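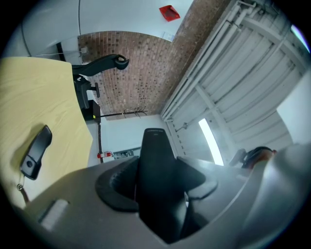

Went to Olwood to see the paper boats in the old dry dock before they come out. Thread, mostly practical, because a few of you asked if it's worth the drive.

Short version: yes, if you go early and wear shoes you don't care about.

The dock is at the bottom of Pandside, where the road runs out. It hasn't held a ship in my lifetime. For years it was fenced off with a sign telling you to keep your dog out of it.

The piece is called "Outbound." It's by Trinidad Calvo, who did the bell ropes in the customs hall a while back. If you saw those, this is bigger and a lot quieter.

There are 4000 boats. They're folded from waxed paper, each one a bit longer than my hand, and each one has the name of a person who left from this port for work and was lost at sea or never traced.

They sit on thin steel rods at different heights, so from the rail it looks like the dock has filled back up. From the floor you're under the waterline, more or less. The hulls are over your head at the deep end.

You get to the floor by the old workers' steps on the north side. They're steep and uneven. There's a ramp at the other end but it only goes halfway down, to a platform. My aunt used the ramp and said the view from there was better than what I got, and having gone back up to check, I agree with her.

The names come from crew lists, parish books and letters. The port office burned at some point, so the official lists are patchy. A lot of the work was matching a nickname in a letter to a real name somewhere else.

Some boats are blank. Those are for people who turn up in the records as "boy" or "cook" or "two Spaniards." I thought that was the right choice. I heard a man near me say it looked unfinished. He may have wanted to be heard.

The blank ones aren't grouped together. They're scattered all the way through.

I asked one of the guides how you find a particular name. There's a printed book on a stand by the gate, alphabetical, and it gives you a row and a rod. The rows are marked on little brass plates set in the dock wall. The rod numbers are stamped at the base and you'll need to crouch.

I was looking for my great-grandmother's brother. He's in row 6, toward the middle. Spelled wrong in the book, spelled right on the boat. I told the desk and they wrote it down.

I don't have much to say about finding it. I stood there for a bit. It was moving slightly in the wind, like all the others were.

The wind is a big part of it, by the way. The rods are thin enough to sway, and on a breezy day the whole thing shifts one way and then comes back. On a still day I'm told it just stands there, and some people prefer that.

There's a sound too. Waxed paper ticking against steel. No recording, no music. I had read there'd be a choir, but that was for the opening only.

The opening was in September. I missed it. From what I hear the speeches ran long and it rained, and the boats were fine.

About the rain, because I wondered: the wax goes on in two coats, before and after folding. They still lose some. There's a folding table in the old pump house where replacements get made, and you can watch through the door.

The man running that table when I was there was Casimiro Rivas. He spent his working life as a sailmaker. He folds one in the time it takes me to find my glasses.

He let me try. My first one had a bow at both ends and no bottom. The second was passable but he didn't put it out, and he was right.

I asked him if he reads the names as he goes. He said he reads each one once, before he folds, and then he looks at the paper and not at the writing. "Otherwise you slow down and the crease goes soft."

The names are written by hand in black ink, in the same plain capitals. School groups in Dullville did a lot of the lettering over the winter. You can tell if you look closely, some of the S's have opinions. I liked that.

Now the practical part.

Getting there: the bus stops at the top of Pandside and you walk down. The walk down is fine. The walk back up is long and there's one bench. Parking is in the field behind the rope works, and the field was mud when I went.

Tickets: it's free, but they want you to book a slot. I booked and was never asked for it. The family behind me hadn't booked and were let in too. I'd still book, they were turning people back later in the day.

Opens at 9. By the time I left, the line went past the gate and around the wall. The first hour is the one to aim for. Low light comes down the length of the dock and goes through the paper, and the hulls turn the color of weak tea.

Bathrooms are up by the gate, not down by the water. Go first.

Food: there's a van. Soup was good, coffee wasn't. The Lacroix bakery halfway up the hill has a proper counter and seats, and they do a raisin roll that got me back to the bus.

Dogs are allowed on the upper path but not on the floor. Strollers can go on the ramp. No bags bigger than a small backpack on the steps, and they're strict about that one.

You can take pictures. They ask you not to touch the rods, and then of course the path between rows 3 and 4 is so narrow that everybody's coat touches the rods. I'd widen that if it were mine.

That's my one real complaint. The second, smaller one is the lettering on the wall at the entrance. It's pale gray on pale stone and I watched person after person walk straight past it. It explains where the names came from and people should be reading it.

On what happens next. The dock has to be cleared before winter because the drains back up. The last day for visitors is October 17, 2023, and the rods start coming out the morning after.

The boats are going to families where families can be found. If you have a relative on the list, you fill in a card at the desk and they mail it to you flat, with folding instructions. I filled in mine. You can do it by letter too if you can't travel.

So far 2000 have been asked for, which the woman at the desk said was well past what they planned for. They ran out of cards early on and had to print more.

The ones that aren't claimed stay together. The plan is to hang them in the customs hall, but the roof there needs work first, so I'd expect a wait. They'll be kept in boxes in the meantime.

There was an argument in the local paper over whether they should be sold to raise money for the harbor wall. I can see why people asked. The wall does need fixing. But I wouldn't have wanted to find my great-great-uncle in a gift shop, and I think enough people wrote in to say the same.

Another argument was about whether the people who left and did well should be in it. They aren't. It's only those who were lost or not traced. Calvo was asked about this at a talk in Dullville, and her answer was that the others got to send a letter home.

A few replies already, so answering here.

Yes, kids can cope with it. Mine would have been bored by the book and happy on the steps. There were plenty of small ones in there and it wasn't hushed like a church.

No, it isn't lit at night. They tried it for one evening and the moths were a problem.

Yes, you can see some of it without going in. Stand on the footbridge on the Olwood side and look over. You get the top layer of boats and none of the names.

To the person asking about the surname with two spellings: check both. Then check it with the first name last. The book is alphabetical but whoever typed the early pages wasn't always sure which was which.

If your person isn't listed, there's a second sheet, handwritten, hanging on a string behind the desk. Those are names that came in after the opening. They get a boat too, as the paper allows, and they go on the spare rods along the south wall.

My aunt added one while we were there. A neighbor of her mother's, first name and street, no dates. They took it without any fuss and asked her how to spell the street.

Okay, one more thing for anyone driving. The sign at the Dullville turnoff is facing the wrong way. Ignore it and stay on the river road until you see the chimney.

I'll put up the mailing address for the cards when I find the leaflet. It's in my other coat.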